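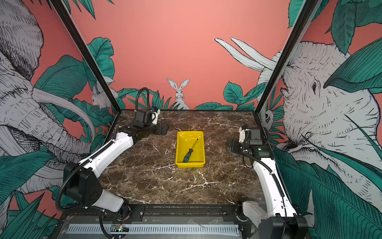

Trelell two-arm bench cell
Supplied by Ditberg

Product details

The Trelell is a bench cell for small handling jobs: picking up a hand tool, moving a part from one tray to another, clearing a work surface at the end of a shift. It has two arms fixed along the front edge of the table, each with a two-finger gripper. It is sold to workshops, training rooms and people trying out household chores on a machine before spending more.

Can it do chores yet?

Some of them, slowly. A single screwdriver lying in a shallow tray is a fair first job. The handle is thick enough to grip and the tray keeps the tool from rolling away. Once the job has been taught, the cell will repeat it for as long as the tool and tray stay much as they were.

It will not sort a full toolbox. Tools that overlap, thin washers, cloths and anything in a bag are still beyond it. Buyers who want a kitchen drawer tidied should wait, or plan to have a person close by.

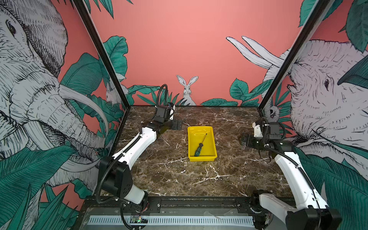

Trays should be shallow and in one plain colour that stands out from the table. We supply 2 yellow ones with each order. Deeper boxes can be used, but the fingers may touch the sides on the way down, and teaching takes longer.

Setting up

Allow 15 minutes to bolt down the front rail and 5 more for each new tray position. The Farex controller keeps its settings when switched off. Walls and tabletop are chosen by the customer and do not have to be plain.
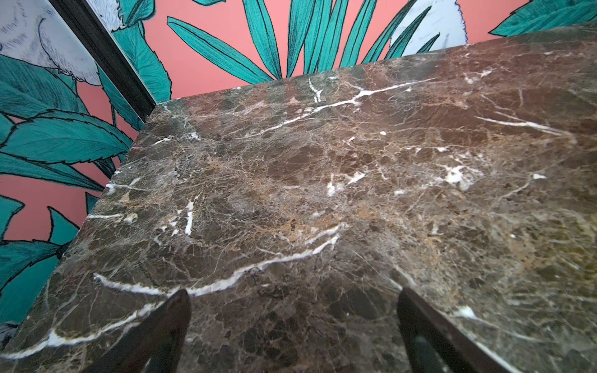 Polished stone can be used as a work surface, though it reflects light and may need the lamp moved. Wipe it down before each session. The fingers should stop just short of the surface – pressing on stone wears the tips quickly. Spare tips are sold in pairs under Poirier fittings.

In the box

Two arms with grippers
Front rail and bolts
Farex controller and cables
Two shallow trays
Printed guide

Delivery and returns

Orders placed before the end of March carried the older guide. The current one can be sent on request. Unused cells may be returned in their original packing.

Page last updated 21 May 2023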